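The lunch counter at Ralline feeds the second shift at the Bredbridge plant, and the woman who has run it for eight years talked with us on a Saturday, December 6, 2025, over a very large mug of coffee. She started, as she likes to, with the food. "People want it hot and they want it now," she said, laughing. "We do 314 trays on a busy day, and every one of them used to go past my own two hands."

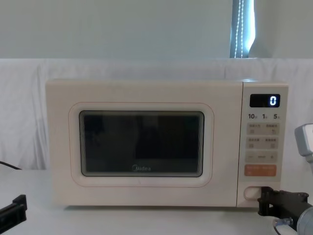
Reheating was the job she never liked, and it's the one the arms are now learning. "It's doors, all day long — open, shut, open, shut. My wrist knew that sound!" She was nervous when the plan first came up, she admits, and so was her crew, who asked right away about their hours. Those stayed the same, and two of them have moved over to the salad side, where they get to chat with folks in line. 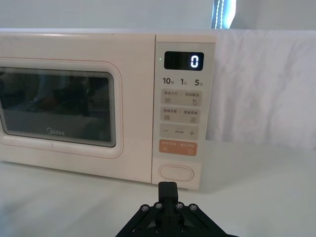

*The gripper near the door button of the Midea microwave at Ralline.*

She has opinions about the pace, too. "A kid on his first day is faster, I'll tell you that. But I've trained plenty of kids, and you start with the door and you keep on with the door until it's boring."

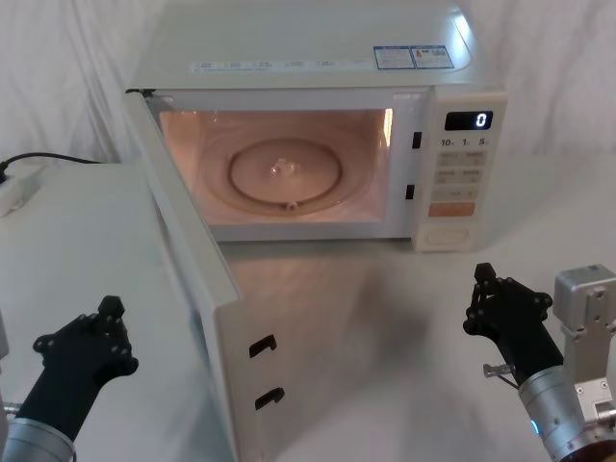
What has changed most for her is where she stands. She used to have her back to the room, and now she faces it, and she has learned more names since the summer than in all the years before. "I still taste everything," she said, getting up to rinse her mug. "They can have the buttons, and I'm keeping the spoon."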